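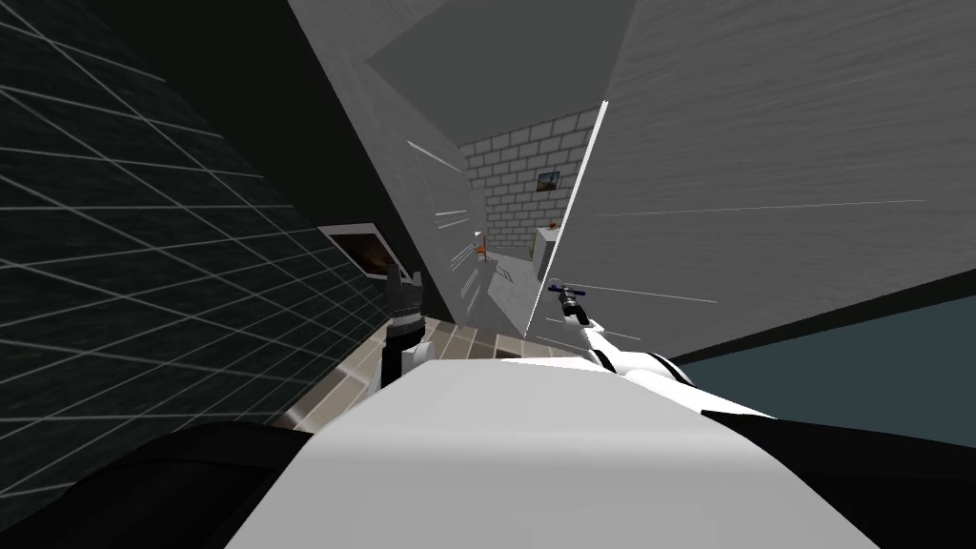

Hanging pictures so they stay straight

Most frames go crooked for one of two reasons. Either they hang from a single point and swing a little every time a door shuts, or the cord on the back has stretched. Both are easy to put right in an evening.

Start with the back of the frame. If the cord is old or fluffy, cut it off and fit a new length. Screw the two D-rings a third of the way down from the top, level with each other, and leave enough slack that the cord comes to a low peak when you lift it in the middle. Wind each end back along itself several times. A plain knot will slip sooner or later.

For anything wider than a tea tray, use two hooks on the wall. Set them apart by a third of the frame's width. To mark the holes, lay masking tape across the back of the frame, mark both fixing points on it, then peel it off and stick it to the wall with a spirit level held against the top edge. Drill through the marks and pull the tape away.

Small felt pads on the bottom corners stop a frame sliding about and save the paint behind it. The cheap ones fall off in a damp hallway. A dab of wood glue under each pad cures that.

What to fix into

Brick or block: a 6 mm masonry bit and a brown plug will hold nearly any household picture. Blow the dust out before pushing the plug in.

Plasterboard: find a stud if you can, by tapping or with a magnet run slowly over the wall to pick up the screws. Otherwise use a proper plasterboard fixing and read the weight on the packet. I weigh heavy frames on the bathroom scales first. Our hall mirror came to 8 kg, so it went on a stud.

Old lath and plaster: drill slowly, with no hammer action. Tape over the spot helps keep the surface from crumbling.

Check for pipes and cables with a detector before drilling anywhere, and keep well clear of the lines directly above, below and to either side of sockets and switches.

Height

The middle of the picture should sit near eye level, which in our house means 1.5 metres from the floor. Over a sofa, go lower. On the stairs, measure up from the nose of each step and keep that figure the same all the way, or the row will wander.

Filling old holes

Scrape off the raised rim, damp the hole, press in filler slightly proud and leave it overnight. Sand with fine paper round a cork block. Touch up with a nearly dry brush and feather the paint outwards. December is a poor month for this in an unheated room, as the filler takes days to harden.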